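Farville Home Office Furniture Price Notes

Read this before you quote any of it.

What's in here

One spreadsheet of asking prices for second-hand desks, chairs and shelving listed in Farville, plus a short text file on how items were sorted. Prices are in dollars, as written by the seller. The last update was 19 December 2024.

Where it came from

Listings were copied by hand from two local sites, Metance and Grellura. Montoya was dropped in April after too many of its ads were for the same desk under different titles. I doubt the other two are clean either, but I could at least spot the repeats.

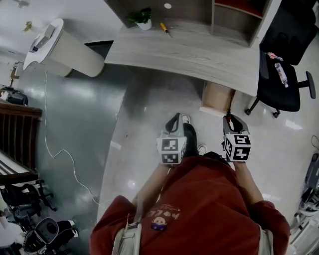 Asking price is a poor stand-in for what people paid. A desk listed at $50 may have gone for $34, or for nothing, or may still be in a garage. There is no sale column and I won't be guessing one.

Known problems

"Solid wood" is the seller's claim. I left it in quotes throughout.
Colour is whatever the ad said, so grey and silver overlap.
Condition runs from 1 to 9. Hardly any seller admits to less than 5, which makes the lower half close to useless.
Delivery is sometimes folded into the price and sometimes isn't.

What it's good for

Getting a feel for what sellers hope to get. I wouldn't use it to value an estate, settle an insurance claim or argue that desks are getting dearer.

Corrections

Open an issue with the row number and a copy of the ad. Reports that a price "seems high" will be closed.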